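Flereck gripper comparison, simulated wrist camera set

Maintainer: Irena Jakubowski
Controller configs: Dorota Wysocka
Last data refresh: August

Summary

Flereck is a set of simulated block-picking runs made to compare two parallel grippers, Murosier and Sowa, on the same arm with the same controller. It holds 3,763 episodes: 2,149 with Murosier and the rest with Sowa. Each episode stores wrist camera frames, joint positions, gripper opening and the commanded pose. Frames and joint states are logged at 15 Hz.

Block positions are drawn at random over the table. A block can start at the border of the wrist view or outside it, and the controller has to bring it in before closing the fingers. We kept these starts in because they are where the two grippers differ most.
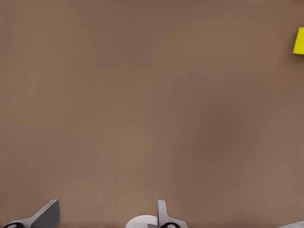
Wrist camera view, gripper open, yellow block at the right edge.

Layout

episodes/ one folder per run
configs/ controller gains and camera mounts, one file per gripper
splits/ train and test lists
eval/ scripts for the comparison tables

The test list has 500 episodes. Do not tune gains on it.

Running the comparison

Install Jollisero first, then run eval/compare.py with the two config files as arguments. The script writes one row per episode with grasp result, time to close and final position error. Pass --no-render if you only need the numbers.

Known issues

The table has a plain brown texture in every episode, so models trained only on these frames may do poorly on patterned surfaces.

Finger geometry is visible along the bottom of the wrist view. Crop it if you want a policy that does not depend on gripper shape.

Contact friction is the same for both grippers and has not been matched to hardware.

Send config changes to Dorota. Merges are done on Thursday.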